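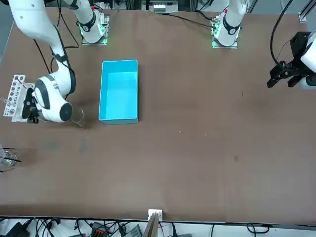 Questionnaire and Coding Team, Cedico Opinion Research

How to Code Open-Ended Survey Answers

If you have ever run a survey, you know the lovely feeling of seeing the last interview come in, and you may also know the sinking feeling that follows when you open the file and find that one column is full of sentences. That's the open-ended question, the one where you let people answer in their own words. We're very fond of those questions on our team (they are often where the good stuff is), but somebody has to read every answer and sort it into groups before you can put a percentage next to anything. This page walks you through how we do it, start to finish, using nothing fancier than a spreadsheet.

The examples come from a study we did for the town of Vikonitz, where we asked residents, "What is the one thing you would most like the town to change?" We finished 924 interviews. People being people, a good number of them couldn't stop at one thing, so the answers held 991 separate mentions once we had pulled them apart. Keep those two figures in mind, as they come up again when we get to percentages.

What you will need

A spreadsheet with one row per person, with an ID number in the first column
The exact wording of the question, pasted at the top where you can see it
A second person willing to code a portion of the answers
A quiet afternoon, or better yet two of them

Step 1. Clean up without rewriting

Read down the column once and fix only what gets in your way. Stray symbols can go. Blank rows should be marked as blank, and a "don't know" should be marked as a "don't know," which is a different thing altogether. Please leave the spelling and grammar alone! Those words belong to the person who said them, and you may want to quote them in the report. We keep the original answer in one column that never gets touched and do our tidying in a copy next to it.

Step 2. Read a batch before you name anything

It's tempting to write your codes first, especially if you already have a hunch about what people care about. Try to hold off. Shuffle the rows so you aren't reading all of one neighborhood or all of one interviewer's calls, and then read a good-sized batch with a notepad beside you. Jot down ideas as they turn up. In Vikonitz we had expected to hear about taxes, and we did hear about taxes, but the notepad filled up much faster with remarks about sidewalks and how hard it was to cross the main road on foot.

Step 3. Draft the codebook

Now turn your notes into a list of codes. Each code gets a number, a short name, a sentence saying what belongs in it, a sentence saying what doesn't, and a couple of real answers as samples. Ours had 11 codes in the end. The first draft had a great many more, and we squeezed it down by asking whether the town would do anything differently if two codes were merged. "Potholes" and "rough pavement" became one code that way. "Speeding" and "parking" stayed apart, as they'd be handled by different offices.

A word on the names: keep them plain and keep them neutral. "Wants lower property taxes" is a fine name. "Complains about taxes" is not so fine, as it tells the reader what we think of the person. 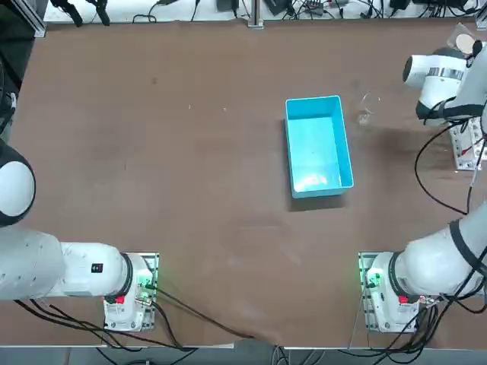 Every codebook needs an "Other" code, and every "Other" code needs watching. It's where you put answers that are clear enough but don't fit anywhere else, like the man who wanted the town to bring back its old bandstand. At the start of the job it should look like the cyan bin sitting near the center of that brown tabletop, with nothing in it, and you should feel a tiny bit reluctant each time you drop something in. Every so often, stop and read through what has collected. If you see the same idea again and again, it has earned a code of its own, and you'll need to go back over the rows you've already finished to catch the earlier ones. Yes, it's a nuisance. We have all grumbled through it, and the tables are always better for it.

Keep "Other" apart from "Unclear," by the way. Somebody who answers "the usual" has given you an unclear answer. You can't tell what they want, and it doesn't do to guess.

Step 4. Split the answers that say more than one thing

Decide now whether you'll allow more than one code per person, and write the decision at the top of the codebook. We allowed up to four in Vikonitz, with a separate column for each: Mention 1, Mention 2 and so on, in the order the person said them. If somebody says "fix the sidewalks, and the library should be open later," that is two mentions. If somebody says "fix the sidewalks, they're terrible, I nearly fell," that's one mention said with feeling, and it gets one code.

Step 5. Have a second person code a share of it

Give your partner the codebook and a random share of the answers, and don't let them see your codes. Hide your columns, or make a fresh copy of the file. When they're done, line the two sets up side by side and mark every row where you disagree. A simple percentage of rows that match is a perfectly good place to start, and if your client wants a more formal measure you can work one out from the same sheet.

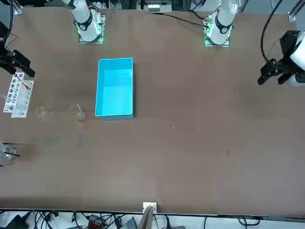

Disagreements nearly always trace back to a definition that's too loose, so go to the codebook before you go to your partner. Suppose the two of you were sorting what's on that table. Your partner might put the small glass containers together with the clear plastic object, on the grounds that all of them are clear, while you'd file the glass under "glass" and the plastic with the cyan bin. You would both be sensible and you would match on hardly anything! The fix is a line in the codebook saying which feature counts. In our study the trouble spot was "safety." One of us was using it for crime, and the other was using it for crime and dangerous crossings alike. We renamed the code "Crime and policing," moved the crossings over to "Walking and sidewalks," and the two sets came much closer together.

Talk through each mismatch, settle on a code, and write down any new rule you made along the way. Then go back and apply that rule to the full file, including the rows only one of you looked at.

Step 6. Count, and say what you counted

You have two honest ways to figure a percentage. You can divide by people (924 in our case), which tells the reader what share of residents brought up a subject. Or you can divide by mentions (991), which tells them what share of everything said was on that subject. We usually go with people. If you do too, put a note under the table saying that the column may add up to more than 100 percent, or you'll get a polite email asking whether you can add.

Make sure, too, that nobody is counted twice under one code. If a person talked about sidewalks, wandered off to taxes and then came back to sidewalks, the sidewalk code should appear once in their row.

Step 7. Save everything

Put the original answers, the coded file and the final codebook in the same folder. Add a short note listing who coded what and any rules that changed partway through. When the Misau office repeated the question the following year, they worked straight from our Vikonitz codebook and could compare the two rounds line by line.

A few questions we hear a lot

Can I code from a translation? You can, but it's better to have someone who reads the original language do the coding. On the Mohmand project the interviews came in two languages, and we wrote the codebook in both before anyone coded a single row.

What if one answer is rude? Code what it says. A rude answer about parking is still about parking.

Should I show quotes in the report? Please do, one or two under each of the bigger codes. Take out names, street addresses and anything else that might point to the person, and copy the rest exactly as it was given.

The blank codebook and the coding sheet are both on our downloads page, under Templates.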